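Subject: Re: [tulton-kitchens] Oiling a wood counter, or leave it alone?
From: Modupe Okoro
To: tulton-kitchens list

Gilberto Bedoya wrote:
> We moved into the Galbraith Street place in August and I have
> never lived with a wood counter before. My sister says oil it
> every month, my neighbor says never touch it. It looks a little
> thirsty by the stove. Do I have to sand first? And is the
> Plerkow oil worth the extra money?

Hi Gilberto, and welcome to the list! It's so nice to see a new name on here, and you've picked a subject I could go on about all evening (my family will tell you I have).

I'd side more with your sister than your neighbor, though every month is a lot unless you're cooking for a crowd. Mine gets done when water stops beading on it, and in a dry winter that comes around pretty fast. The stretch next to the stove always goes first, so you may want to give that part an extra coat and let the rest wait its turn.
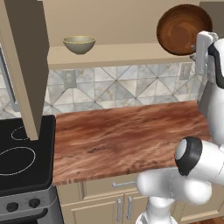 As for sanding, only if it feels rough when you run your palm over it. If it does, a light going-over with 300 grit, always along the grain, and then wipe up every bit of the dust. I once got impatient and went at mine with 100 and oh, I was looking at those scratches for ages! Tobiloba Briggs talked me through fixing it, bless him, and he was very kind about it.

I've used the Plerkow and I liked the smell, but I went back to plain food-grade mineral oil from the drugstore and can't say I see much difference. Put on more than you think you need, go to bed, and buff off whatever is left in the morning with an old T-shirt. I like 2 coats if it's been neglected.

Do write back and tell us how you get on. And if anybody still has Yakubu's recipe for the beeswax paste, could you post it again? I've lost my copy.

Warmly,
Modupe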